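신딕 상판 오일 반년 사용기: 냄새는 착하고 성격은 느긋하다

집성목 상판을 들인 사람은 두 부류로 나뉜다. 오일을 바르는 사람과, 발라야 한다고 말만 하는 사람. 나는 오래도록 후자였다가 지난 10월에 신딕(Sindik) 하드오일 500ml를 사면서 전향했다.

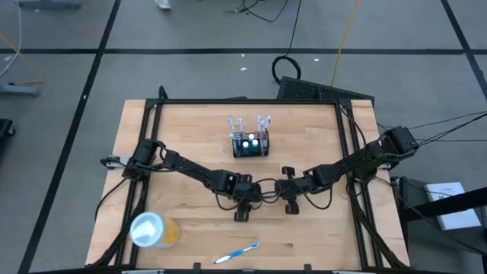 Embla Torvik은 지난번 마하마 왁스 글에 댓글을 달아, 오일이고 왁스고 얇게만 바르면 다 거기서 거기니 제일 싼 걸 사고 남는 돈으로 좋은 천을 사라고 했다. 반박하려고 이 글을 시작했는데 절반쯤은 동의하게 됐다. 천 얘기는 확실히 맞다. 오래된 면 티셔츠로 발랐다가 보풀까지 같이 코팅했다.

제품 얘기를 하자. 뚜껑은 어린이 보호용이라는데 어른도 보호한다. 누르면서 돌리라는 그림이 있고, 나는 그림대로 했고, 세 번째에 열렸다. 냄새는 아마씨유에 귤껍질을 조금 섞은 정도. 마하마를 바른 날은 창문을 다 열고도 저녁을 밖에서 먹었는데 신딕은 그럴 필요까진 없었다. 다만 이틀째까지 방에 들어오는 사람마다 귤 먹었냐고 묻는다.

설명서는 얇게 2회, 사이에 열두 시간을 두라고 한다. 열두 시간은 여름 사막 기준인 것 같다. 우리 집에서는 하루가 지나도 손바닥이 살짝 붙었고, 꼬박 이틀을 기다려서야 2차를 올렸다. 급한 분은 트러틀로(Trutlow) 속건형으로 가시라. 대신 그쪽은 닦아내는 타이밍을 놓치면 얼룩이 그대로 굳는다. 느려서 답답한 쪽과 빨라서 무서운 쪽 중에 고르는 문제인데, 나는 답답한 쪽이 체질에 맞는다.

사포는 180번으로 시작해 240번에서 멈췄다. 320번까지 가야 한다는 분들이 계신데, 그렇게까지 매끈하게 밀면 오일이 잘 안 먹는다. 적어도 내 상판은 그랬다. 샌딩 후에 물을 살짝 뿌려 결을 세우고 다시 한 번 가볍게 미는 과정은 귀찮아도 하는 게 좋다. 첫 번째 판에서 건너뛰었다가 나중에 행주가 걸려서 다시 했다.

내구성은 기대보다 낫다. 커피 자국은 한 시간 안에 닦으면 남지 않고, 하룻밤 묵힌 레드와인은 희미하게 남았다. 뜨거운 냄비는 시험하지 않았다. 리뷰 하나 쓰자고 상판을 지질 만큼 직업의식이 투철하지 않다. 가장자리 마구리면은 오일을 한없이 마시니 거기만 한 번 더 발라주자. 색은 바르기 전보다 반 톤쯤 진해진다. 제조사는 '무색'이라고 적었는데 그 무색에는 약간의 노랑이 포함되어 있다.

오일을 바른 뒤에는 프리덱(Predeck) 흰색 패드로 문질러 마무리했다. 이 패드는 추천한다. 그냥 수세미처럼 생겼고 값은 수세미 같지 않지만, 남은 오일을 고르게 펴주는 건 이쪽이 훨씬 낫다.

다 쓴 천은 물에 적셔서 펴 말린 다음 버릴 것. 뭉쳐서 쓰레기통에 넣으면 저절로 불이 붙을 수 있다. 병 뒷면에도 적혀 있는데 글씨가 개미만 하다.

양은 넉넉하다. 우리 상판은 길이가 173cm, 폭이 86cm인데 앞뒤로 두 번 바르고도 병에 절반 넘게 남았다. 남은 걸로 도마를 바를까 하다가 식품 접촉 관련 문구를 못 찾아서 그만뒀다. 고객센터에 물었더니 담당자가 확인하고 연락을 준다고 했다. 그게 11월이다.

별점은 다섯 개 만점에 네 개. 하나는 뚜껑 때문에 뺐다. 마하마 왁스를 이미 갖고 계신 분은 그냥 그걸 다 쓰고 나서 생각하셔도 된다. 재도포는 봄에 할 예정이고, 그때는 천부터 제대로 사겠다.

2022년 2월 8일 씀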